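Home Products Handling Training Kits Support Contact

Presiveo Hand Teaching Kit

Reading time: 2 minutes

The Presiveo kit lets the people who do a job teach it to a robot cell by doing it. The worker holds a gripper in each hand and carries out the task at normal speed. The motion is recorded and used to set up the Hostitari arm. No programming is needed on the floor.

The kit is sold by Tudel for packing, kitting and light assembly sites that change products often. It is not meant for heavy parts or for work inside a guarded machine.

What changes for the staff

Before the kit, a new product at our Tambunan site meant a call to an outside programmer and a wait of 13 working days. Now two operators from the line record the task in a morning, and the arm is tested the same afternoon. The operators decide how an item should be held and where it should be set down, as they know which packs slip and which stems bend.

Jobs have moved as well. Fewer hours go to repeat picking on the late shift. More go to recording, checking and clearing faults. Operators who record are paid at the setter rate while they do it. Some people did not want the change and stayed on manual packing, and that work is still there for mixed orders.

Recording is tiring on the wrists at first. We advise sessions of 42 minutes with a break between them, and a change of operator after 2 sessions.

What is in the kit

- Two hand-held grippers with marker cubes
- Headset and backpack unit
- Floor cable set and power strip
- Red floor tape for marking the work area
- Printed guide for operators, 70 pages

Setting up the work area

Use a room with even lighting and a clear floor. Mark the area with the tape. Keep cables to one side of the walking path and place the power strip where the operator will not step back onto it. Any ordinary table or chair can serve as the work surface. Start with soft or light items such as bags and artificial flowers, then move on to your own stock. 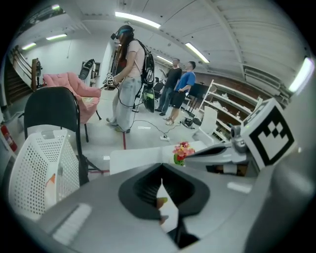
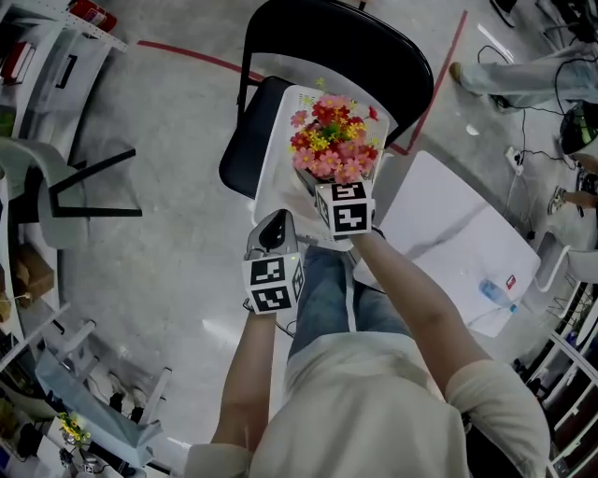
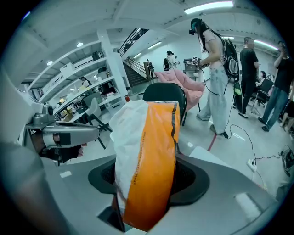
Recording area with the red floor tape and power strip in place.

Ordering and support

Kits ship from November. The price covers one day of training at your site for up to two operators. Spare finger pads and marker cubes are kept in stock and can be ordered singly. Software updates are included for the first year. For larger sites, ask for the shared charging cabinet, which is sold separately.

Related items

Presiveo spare finger pads
Hostitari bench arm
Tudel floor cable covers
Site notes: packing at Tambunan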